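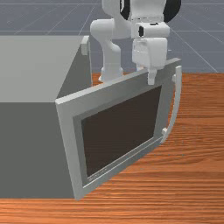 Nolora Blood Pressure Kit for Community Halls

Zudard supplies the Nolora kit to health groups who do free checks for the public. Each case holds 2 arm monitors, a medium and a large cuff, and a pad of 200 result cards. It weighs little and one person can carry it on the bus.

14 shares - 3 comments

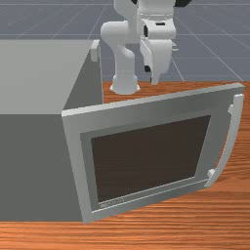

Before a reading, the visitor should sit quietly for five minutes with the back supported and the arm resting at heart height. A plain wooden tabletop like this one is good for the arm. Please do not talk during the reading - it can make the number higher.

Spare cards come in packs of 400. For orders and cuff sizes, write to Dilek Değirmenci at our Garnar office. New cuffs arrive in July.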